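Pale tabletops, who else has gone light?
Garnbridge Home Forum > Kitchens and Dining

naima_s
So after 26 years of a dark brown table that showed every crumb, we've gone pale and I can't stop looking at it! It makes the whole kitchen feel bigger. Anyone else made the switch? And what do you put on it? I've been using white crockery and I love the white on cream.

Marcelino B
Welcome to the club! Mine's been in since June and I still run my hand over it every time I walk past. White on pale is lovely but I'd want a bit of colour in there, a blue jug or something.

cuc_nong
Disagree with Marcelino, sorry! White bowls and nothing else. The grain does all the work, especially if you've got long wavy lines in it. Put a blue jug down and that's all you see.

Marcelino B
But then you lose the bowls! My mum put a white dish on ours at lunch and I nearly set my elbow in it.

xn76
What about glare? We eat by a big window and my sister's table is so bright at breakfast she squints at her toast. I'd go for something matt.

naima_s
There's a fair bit of shine on it when the light's strong, yes. I like it though, it's cheerful. Matt always looks a bit dusty to me.

xn76
Dusty! Matt looks soft. We'll have to differ on that one :)

binh_phan
What are people wiping theirs with? I had a bottle of Sturko spray and it left streaks, so I'm back to a damp cloth and a dry tea towel straight after. Takes two minutes and it comes up beautifully.

cuc_nong
Same, damp then dry, and always along the grain. Come on Naima, let's see this grain then!

naima_s
Go on then, I do love showing it off.
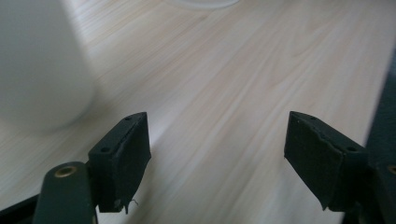 Pale grain with a couple of rounded white things on. Still no blue jug, Marcelino!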